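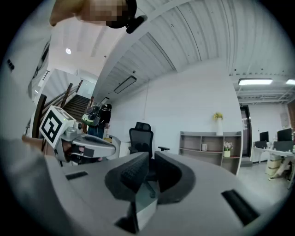

Minutes: Rengifo House Shared Workroom, October

1. Previous minutes
Approved after one correction. The room was never described as "finished" by anyone present.

2. Chairs
The office is again proposing more high-backed mesh chairs like the black one on the ground floor, quoted at $526 each from Burport. Members asked what a headrest does for a person who leans over a desk all afternoon. No answer was given. Jhonatan Inga asked for a price without the headrest. Deferred.

3. Stairs
The handrail is to be checked before the next meeting. The same was minuted last time. Bags are still being left on the bottom steps in spite of the sign, and a second sign was suggested. The meeting doubted that it would do any better.

4. Desks and cubbies
The office reported that the red-backed cubbies have "solved storage." Several members disagreed. Things put in them tend to stay in them, and there are no names on any of the compartments. Labels to be tried for 14 days, without much hope.

The plan to put a small green plant on every desk was presented as a way to improve concentration. The Cuvov leaflet passed around gave no source for this. Watering was not covered in the plan.

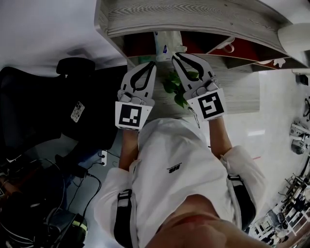
Jhonatan Inga replied that he would water the plants himself through the winter if the money for the remaining ones came out of the chair budget, and that he expected at least half of them to die anyway. Agreed on a trial of 6 plants, no more.

5. Budget
Balance stands at $2752. The Brollville invoice is still in dispute.

Meeting closed 4:40 p.m.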